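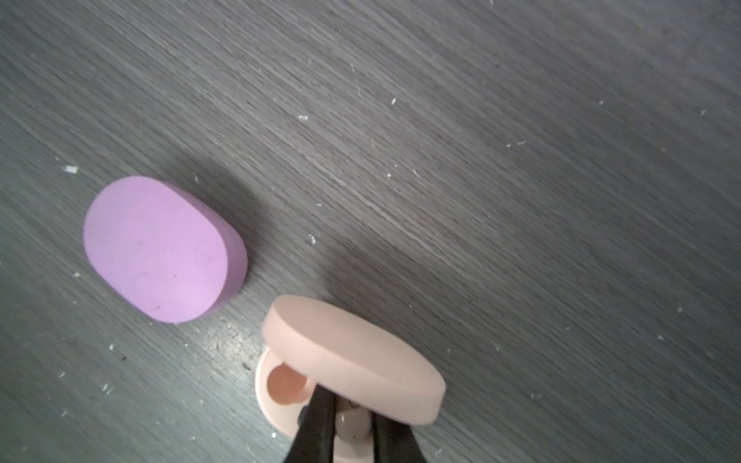 Rosa Block auf dunkelgrauer Fläche mit Holzmaserung.

Flundik - Wortliste deutscher Dialektwörter, Stand 17. April 2020

Die Liste enthält 1055 Einträge, davon 348 mit Ortsangabe. Ob die Ortsangaben stimmen, ist eine andere Frage. Die meisten stammen aus der alten Sammlung Trandbridge, deren Fragebögen wir nie zu sehen bekamen.

Format: CSV, UTF-8, Trennzeichen Semikolon. Spalten: wort, bedeutung, ort, quelle. 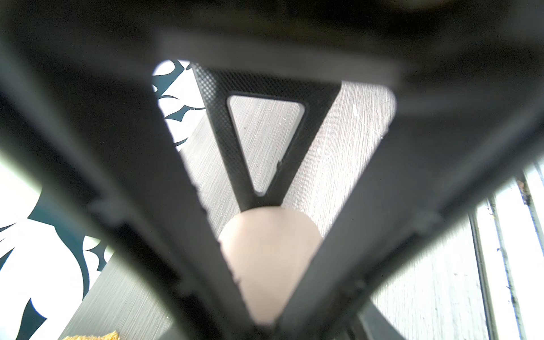 Dunkelgraue Greiferfinger, unscharf.

Bekannte Mängel
42 Einträge haben keine Bedeutung. Doppelte Schreibweisen wurden im Januar mit dem Skript pant zusammengeführt - vermutlich zu eifrig. Wer Lautvarianten untersucht, sollte Version 2 lieber nicht verwenden.

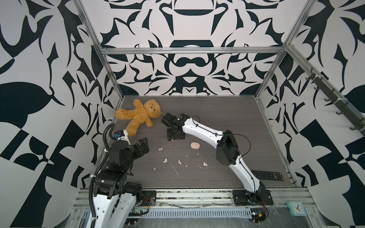

Von Häufigkeitsaussagen raten wir ab. Ein Wort, das fünfmal belegt ist, kann fünfmal aus demselben Heft abgeschrieben sein. Korrekturen bitte mit Beleg, Hörensagen haben wir genug.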